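Progress report to the Pestier Fund: Table setting and clearing activity, Dilinthorpe day room

Prepared by Auður Bergmann, activity coordinator

Print this page | E-mail this page

This report covers the period from our last letter until the end of September. It follows the order of the work plan which we agreed with Milagros Tejada in spring, except that the storage part comes first, as the money for it was spent first.

Storage. The old shelves by the kitchen door were taken out and new ones were put in their place. We paid 173 for the boards and brackets, which is 32 less than in the budget, and I ask for permission to move the difference to tableware. The shelves from Palacios arrived with one bracket too short. They sent another without charge, but it took four weeks.

Table work. The main part of the grant is for practice with plates: to pick up, to tilt, to turn and to put down again. We decided to use one round table and to stay with it, so that the results of different sessions can be compared. In the first weeks we had a full setting on the table and this was too much. Now the session begins with one plate only.
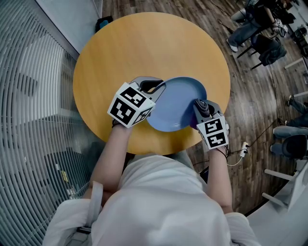
Anselmo Zabala asked in his last visit if the round shape is practical. My answer is yes, for this purpose. There is no corner to lean on and a person can stand at any point of the edge. The disadvantage is the storage of the table during the evening, when the room is used for choir. It does not go through the side door, so we roll it along the wall — slowly, with two people.

We have now completed 104 sessions. The plan was for more by this date, but the room was closed in part of August for the repair of the ceiling. I expect that we will recover the delay before winter if there is no other closure.

Plates. The blue ones remain our first choice. They are easy to see on the light wood, and this was a wish from the group. The white ones from Skusberg were returned to the cupboard and will be used for the meals.

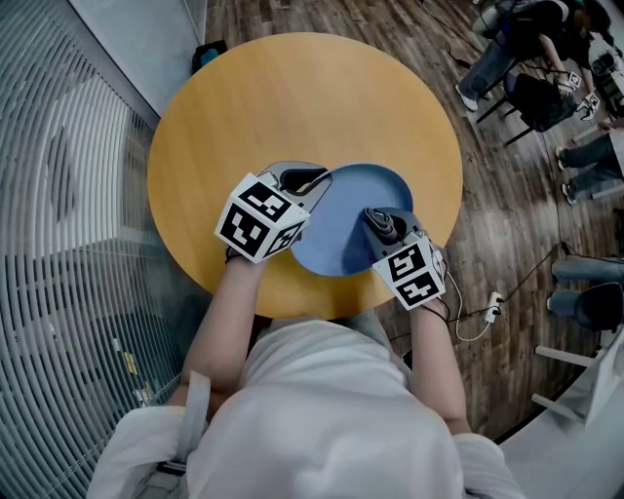 Plate practice at the round table, with the blue plate raised on one side.

Next period. We want to add bowls, and after that cups with handles. Ainhoa Arrieta will write the session sheets, which are at this moment too long for daily use. A short cost table will follow separately.

Comments (3)

Florencio Figueroa: Thank you, clear report. Please send the cost table before the end of the month, and the receipt from Palacios too.

M. Tejada: The move of the 32 to tableware is fine for me. Which bowls do you have in mind, deep or flat?

Auður Bergmann: Deep ones, but small. I will write you the measures when I have them.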